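## 3. Fitting and changing the 9-volt battery

The Trotero door chime runs on one 9-volt battery. It doesn't come with one. The box says so in letters slightly smaller than the screws, and we have asked Eretton to do something about that before the next printing.

You will need:

- one new 9-volt battery (see 3.1)
- a small crosshead screwdriver
- a dry cloth
- a stool, if you ignored section 2 and mounted the chime above your own reach

### 3.1 Choosing a battery

Any 9-volt block of the usual rectangular shape will fit. The code you want may be 6F22, which is the ordinary kind, or 6LR61, which is the alkaline kind and lasts longer. Both have the same two snaps on top and both will ring the bell. If your household gets one parcel a week, buy the ordinary kind. If your grandchildren have found the button, buy alkaline.

Do not use a rechargeable block. Many of them deliver a little less than nine volts, and the Trotero responds with a low groan that visitors tend to take personally.
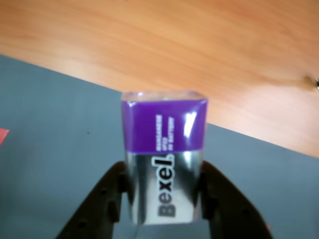
New batteries often come sealed in clear plastic film, and the film has to come off completely, top and bottom. A scrap left over a terminal is enough to stop the current, and the help line at Jonus has spent whole afternoons on scraps of film. Start at a corner with a fingernail. Don't use a knife, and don't use your teeth, however well it went last time.

Keep the battery wrapped until you are ready to fit it. A bare one rolling around in a drawer with keys and paper clips can short across its terminals and get hot.

### 3.2 Fitting the battery

1. Slide the switch on the side of the chime to OFF. The chime is loud at close range, and your ear is going to be at close range.
2. Lift the chime off its wall bracket by pushing straight up, then toward you. If it won't move, you are pulling before you push.
3. Lay it face down on the cloth.
4. Undo the screw in the battery door. It is held captive in the door and will not fall out. Stop turning when it goes slack.
5. Draw out the snap connector on its red and black leads. Hold it by the connector and leave the leads alone.
6. Line up the battery with the connector so that the large snap meets the small one on each side. Two large snaps facing each other means you have it backward. The battery can't be forced on this way, though people have tried with real commitment.
7. Press firmly until both snaps click.
8. Lay the battery in the bay with its connector end toward the speaker. Tuck the leads along the side, clear of the door.
9. Close the door and tighten the screw with your fingers on the shaft of the screwdriver. That is tight enough.
10. Rehang the chime and slide the switch to ON. You should hear 3 short notes.

> **Caution:** Never leave a flat battery in the chime over a long absence. Old ones leak, and leak damage is not covered by the warranty. We have read the letters. It is still not covered.

### 3.3 If you hear nothing

- **No notes at all.** Check the switch. Then check for film. Then check the switch again, properly this time.
- **One note, then silence.** The snap connector is only half on. Repeat steps 6 and 7.
- **Notes, but no response to the button.** The battery is fine. The button has its own coin cell, covered in section 4, and the two need to be paired again if both have been out.
- **A groan.** See the remark on rechargeables in 3.1. An old battery will do the same thing toward the end.

### 3.4 When to change it

The chime plays a falling note after each ring once the battery is low. From that point you have 6 days or so of normal use, less in cold hallways. Owners of the earlier Pascu model will remember that it gave no warning whatever and simply retired.

Many people change the battery every October, when they put the clocks out of their minds and the storm windows in. It's as good a month as any. Write the month on a bit of masking tape and stick it inside the door – the tape, not the battery, which needs the room.

Put used batteries in a collection box and keep them out of the kitchen trash. Cover the two terminals with tape first. Yes, the same masking tape will do.

> **Note:** The volume setting goes back to its factory level, 100, each time the battery is removed. Turn it down before anybody rings. Volume is covered in section 5.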